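Ten minutes with Aitana Soler, who washes up for 80

Aitana Soler has got the kettle on before I've found a chair. She runs the kitchen side at Rirkarwood, the old hall on the hill, where a shared lunch goes out most days through the cold months. I wanted to talk about the food. She wanted to talk about the plates.

"Everyone asks about the soup," she says. "The soup's easy. You put things in a pot. It's what happens at two o'clock you should write about."

What happens at two o'clock is the washing up. 80 people on a good day, a main plate each, plus whatever the kids have used. No dishwasher. There was one, a Norðdahl, secondhand, and it lasted a winter and a bit. She doesn't miss it. It left grit on everything, she says, and you stood there waiting on it like a bus.

So it's two sinks and racks. Wooden racks, the peg kind, flat base and the pegs in rows. She's got opinions on these.

"Wire ones rust. They go at the welds first, and then you've got a brown line on your plate. The plastic ones go slimy underneath and you can't get a brush in. With wood you oil it in June and you leave it alone."

Her offsider in all this is Danang Raju, who comes in halfway through with a box of lemons and stays. He fixed the first rack when the pegs started dropping out. Glue didn't hold, so he drilled them and put a screw up from underneath. "Took a whole afternoon," he says. "Half of it looking for the right bit." He has a proper set now and it lives wherever he last used it, according to Aitana.

He doesn't argue.

The plates are coloured ones, and that was her idea too. Pink, light blue, a sort of minty green. They used to have white, 200 of them, bought as a job lot from a caterer closing down. Heavy. Chipped if you looked at them.

"And they were sad," she says. "You come in out of the rain and you get a white plate. It's like hospital."

I ask if the colours mean anything, thinking allergies maybe, or big and small serves. No. People just pick one. There's a bloke, Gunnlaugur Vídalín, been coming for years, who'll wait in the queue for a pink. She's stopped trying to hurry him up.

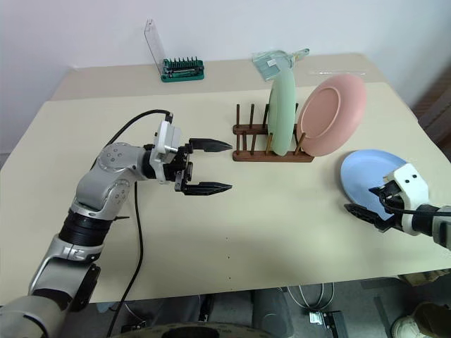 Back to drying. She's against tea towels, mostly. A tea towel's clean for the first four plates, she reckons, and after that you're moving water from one to the next. Stand them up, leave a gap, go and have your own lunch. The gap matters. Danang used to put two plates between the same pegs to save room and they'd come out with a wet patch where they touched.

"I did that twice," he says.

"You did it all of March."

They both talk with their hands and at one point I had to move my tea. Aitana gets up to show me how she loads one: back row first, biggest plates to the back, always facing the same way. You should be able to grab them from one side without thinking. She does it fast, no clatter at all. I tried and clattered.

What goes on the table with the rack is a sore point. She wants nothing there but the rack and what's waiting to go in it. Danang puts stuff down. Everyone puts stuff down. Keys, packets, someone's library book, which got wet and had to be payed for.

"A table's not a shelf," she says. She has said this before, you can tell. He says it with her.

Not everybody agrees with the system. Gunhild Ragnarsson did the job before her and was a towel person all the way, had 29 of them on a line out the back and boiled the lot. She still drops in. She'll pick a plate off the rack, hold it to the window, put it back and say nothing. "That's a pass," says Aitana. "If it's bad you'll hear about it."

They'd like more racks. A place called Tandach does them to order, good thick pegs, but the quote was over $100 each and the kitty won't stretch. Danang thinks he can make one out of bench offcuts. He's been thinking that a while.

I ask what she'd tell someone setting up a kitchen like this one. She has a think, wipes a bit of bench that looked fine to me.

"Buy fewer plates. If you've got too many you leave the dirty ones. If you've got just enough, somebody has to wash."

Then it was ten to two and people had started stacking up at the hatch. She handed me an apron. No room in the recorder bag for it so I've still got it, will drop it back next week.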